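Saden cell, progress report to the Liteo fund, 20th April
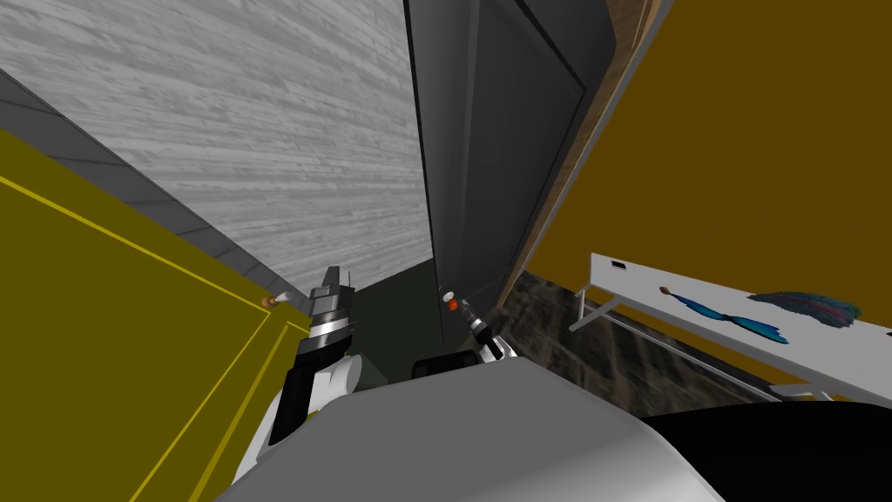

Simulated room, view from the robot: left gripper beside the knob of the yellow cabinet door, brush and duster on the white table.

The money since March has gone on keeping one machine in working order, which makes for dull reading and, we would argue, good value. Saden is the two-armed robot at Gramholm. It exists twice, once in the workshop and once in simulation, and for most of the winter the two disagreed about where the left wrist was.

Upkeep of the real one. Both wrists have been stripped, cleaned and greased. The left had a worn bearing, which explains the noise we described last time as "characterful". The finger pads are now changed every 200 hours, and the log is filled in on the day itself. We have 4 spare sets on the shelf. The right shoulder cable has been rerouted and no longer catches on the bench.

Upkeep of the simulated one. It needs no grease but sulks in other ways. We measured the joint offsets again on the real arm and copied them across, then reset the camera tilt, which had been typed in with the wrong sign. Cabinet knobs are our standard check, being small and unforgiving. Out of 73 runs at a knob after the new offsets, the left gripper closed on it in 40. We had hoped for more. Most of the misses were on the same side, so we suspect one remaining error in the wrist and not a general lack of talent.

Spending. On budget, apart from the bearing. The Rantala grease cost more than the old sort and smells worse, but the joints run cooler with it.

Still to do:
Find the wrist error and repeat the knob runs.
Fit the second emergency stop, which has arrived without its bracket.
Write down the start-up routine – at present it lives in several heads and on the back of an envelope.
Try the right arm on long-handled things, brushes first.

We are asking for no extra money this quarter. The bracket has been ordered twice, so one of them should come.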